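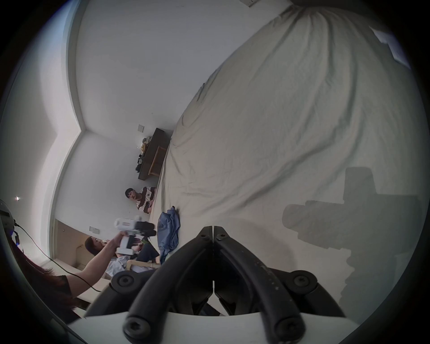
Home | Files | README | Issues | Releases

# Runside Laundry Notes

Hi! This is the README for Runside, my collection of notes on clothes that end up on beds. Shirts mostly, heaped up on the sheet and waiting for somebody to fold them (usually me). I started it in September because I wanted to get better at folding, and then it sort of grew.

Last updated 2020-07-25.

## What's in it

There are 641 entries in `notes.csv`, one line per garment. Each line has:

- `item` — shirt, towel, pants and so on
- `color` — plain words only, so "blue" and never "dusk"
- `start` — heap, flat, hung or inside out
- `surface` — bed, table or floor
- `folds` — how many folds I ended up with

I left 94 lines without a `folds` value. Those are mostly socks, and I roll socks. Please don't fill them in with zeros!

## How I do a shirt from a heap

Find the collar first. Pick it up by the shoulders, give it one good shake, and lay it face down. Sleeves in, sides in, then up from the hem in 3 folds for a drawer or 2 for a shelf. If the sheet is wrinkled I smooth a patch about the size of the shirt and leave the rest of the bed alone — life is short and I'll be sleeping in it anyway.

Work away from the edge of the mattress if you can. A shirt near the edge slides off right when you've got both sleeves lined up, and then you're starting over.

## Known problems

"Heap" covers a lot of ground. Margit Nyberg wants it split into loose and tight, and I keep going back and forth on that. Also, the towels are all mine, so they're all the same size.

## Using it

Take whatever you like, just keep my name on it. Kjell Strand

### Comments

**margit_n:** Still voting for loose and tight!

**Plaltero:** Collar first fixed my whole method, thanks. Do you button shirts before folding?

**Kjell:** Top button only, and only the nice ones.

**vurnell:** Line 100 says "towel, inside out". How??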